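In Defense of the Long Sit

My neighbors on Hawthorne Street have been renovating since last June, and every few weeks they invite me over to see what has changed. I like going. They are generous people and they always have something in the oven. But on my last visit I noticed that I had been there for an hour and a half and had spent all of it standing up, leaning on one counter or another, holding a plate, and when I got home my feet hurt and I couldn't remember a single thing we had talked about.

I have been turning that over ever since. I think we have gotten out of the habit of sitting down with each other, and I think we are worse off for it, and I would like to make the case (at some length, I'm afraid, but you may want to take a seat anyway) for bringing back what my grandmother used to call a visit.

A visit, in her sense of the word, had no purpose. You did not come to dinner, or to see the new bathroom, or to drop off the casserole dish. You came over on a Sunday around the middle of the afternoon, you were shown into the front room, and you sat. Coffee appeared at some point. People talked for a while and then they didn't talk for a while, and a clock ticked, and somebody's uncle fell asleep, and then the talk picked up again somewhere quite different from where it had left off. As a child I found it close to unbearable. I would lie on the rug and study the undersides of the furniture and pray for rain, or for the end of rain, or for anything at all to happen.

What I didn't understand then was that the good part only came after the dull part. It was always in the second hour that somebody said the thing they had come to say. The job wasn't going well. The doctor wanted another look. There was a girl, and it was getting serious. You cannot say those things across a kitchen island while someone is checking a timer, and you certainly can't say them in the first ten minutes. You have to be sunk down into something soft, with nowhere much to look, and you have to have run clean out of small talk.

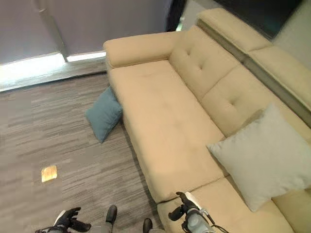

I know the objection, because my own children have made it to me. We are in touch all the time now! We have the family group chat, we have video calls, we send each other pictures of our lunches. And that's true, and I wouldn't give it up – I love those lunches. My phone tells me I have sent 3303 messages in the family chat, a number that startled me quite a bit. But I went back and read a good long stretch of them one evening, and they were nearly all arrangements. What time, which exit, did you remember the charger. I could learn everything about where my family had been and very little about how they were.

The other objection is a fairer one, and it's that people are tired. They work late, they drive a long way, and when a free afternoon comes along the last thing they want is to put on decent pants and be company. I have a great deal of sympathy for this. I worked for years at a place called Vesen, which made hinges and drawer slides, and there were weeks when I came home on Friday and could barely speak. But I think we have made company into something much more tiring than it needs to be. We think having people over means a theme and a cheese board. My grandmother did not own a cheese board. She had one kind of cookie, it came out of a tin, and I never heard anyone complain about it.

I'll admit that houses have something to do with it too. The front room has gone out of fashion, and I understand why, since it was often a chilly sort of place that you weren't allowed into on ordinary days. When the walls came down everything slid toward the kitchen. I enjoy a big open kitchen as much as anybody, but it's a room where there is always something else to be doing, and a person who is rinsing a pan is only half listening, no matter how kind they are. I know this because I am usually the one rinsing the pan.

And then there's the television. I have nothing against it, and I watch more of it than I would like to put in print. Still, we have mostly pointed our seats at it, all in one direction like the rows on a bus, and it does something to a conversation when everyone is facing the same way. Sometimes it helps, I should say. Some of the best talks I ever had with my son were in the car, where neither of us had to look at the other. But a car ride comes to an end, and on the couch there is always another episode.

So last winter I started an experiment. Two Sundays a month, from two until whenever, I am at home and I am sitting down. I told a few friends and left it at that. I don't cook. I don't clean beyond the basics. There is coffee, and there are cookies from the Memdale bakery, which are frankly better than the ones in the tin, though I feel disloyal typing it. Some Sundays one person comes, and one Sunday in a snowstorm it was just me and the crossword, and I enjoyed that as well.

The first few were a little stiff. People kept getting up to help, and there was nothing to help with, and they would wander to the kitchen doorway and wander back again. A couple of them checked their phones in the way you might pat your pocket for keys. But around the third or fourth time something loosened, and an old friend I have known since our kids were in grade school told me a story about her father that I had never heard before – and I had thought, by now, that I had heard all of them. It was past four o'clock by then. It was getting dark and I hadn't thought to turn on a lamp. 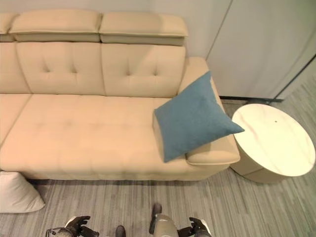
If you want to try it

Pick a day and stick to it, so that people don't have to be asked each time. Buy the cookies. Let the phone ring in the other room. Don't invite more people than you have seats for, and when the first long silence comes, let it go on a bit longer than you'd like. I still have trouble with that one. Last Sunday I jumped up in the middle of a perfectly nice quiet to offer everybody more coffee, and all of them had full cups.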